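Right, several of you asked for the bin picking house rules after I moaned about them on Friday, so here's a thread. Long one, sorry. Kettle on. 🧵

**1/** Background for anyone new: I help look after the arm cells at Nikonbridge. Small place, lots of people sharing the same benches, and until April our "rules" were a sticky note that said BE SENSIBLE. It had fallen off twice.

**2/** First rule, and the one I'll go to the wall for: the pendant lives within arm's reach of whoever is running the cell. Reach out, hand on the stop, no stretching over the bin to get there. If you have to lean past the robot to stop the robot, move the pendant before you start.

**3/** Second: clamp the bin! Every time, even for a two-minute test. Kelley ran one loose last winter and the gripper nudged it a few millimetres per pick. By pick 43 everything was landing in the wrong place and she'd spent the whole morning blaming the calibration.

**4/** Same goes for anything else on the bench that has a "home". Tape the corners. Blue tape, because it peels off without taking the varnish with it and you can see it from across the room.

**5/** Third: slow until proven boring. We do the first 20 picks of any new set-up at reduced speed with a person watching the arm – the arm, please, and your phone can wait. If all 20 are dull, you can turn it up.

**6/** Somebody will ask "but what does the standard say?" Do read the proper ones, and do your own risk assessment, they matter far more than my thread. House rules sit underneath all that. They're for the daft everyday stuff a standard was never going to cover, like who moved the tape.

**7/** Fourth, and Ren's favourite: mix your objects properly. Something shiny, something floppy, something long and thin, something with a hole through it. If your test bin is all nice matt cubes then your success rate is a success rate for nice matt cubes and you should say so when you report it.

**8/** Related: write down what was in the bin. We had 3230 logged picks from the old Plisari trial (our name for it, don't bother searching) and not one line saying which objects were used. Lovely big number, no use to anyone. I still get cross thinking about it.

**9/** Fifth: cables. Before you run anything, jog the wrist through its full range by hand control and watch what the cables do. Loops are fine, you need the slack. A loop that can catch on the bin rim is a different matter. We redo this check whenever the gripper comes off, and yes, that includes "I only took it off for a second".

**10/** Cosimo Gatti wanted a rule that failed picks have to be left where they fall until the end of the run, with no helpful hand popping in to tidy up. I grumbled and then came round. A hand in the bin is a risk, and it quietly fiddles your results too. So that's rule six – hands out until the arm is stopped, and if you do reset something, it goes in the log.

**11/** Seventh is the swap. Max 90 minutes watching a cell, then someone else takes over. We tried longer and people just stop seeing it. You can be staring straight at a gripper and be miles away thinking about your tea.

**12/** Things we argued about and left out: compulsory checklists on paper (they got signed in advance, all of them, in the same pen), and a ban on headphones. The headphone one is coming back, I can feel it. One ear in is the current truce.

**13/** A few people have asked if they can nick these. Please do! Change the numbers to suit your own kit, though, our 20 picks is for our arms and our benches. If you run anything bigger or faster you'll want to be a lot stricter than we are.

**14/** Last bit. Print them big and stick them where people stand when they're about to press go. Ours were in a shared folder for weeks and I think I was the only one who'd opened it. They're on the wall by cell two now, and Kelley has already corrected my spelling in biro. 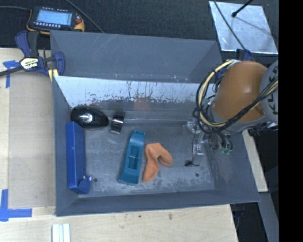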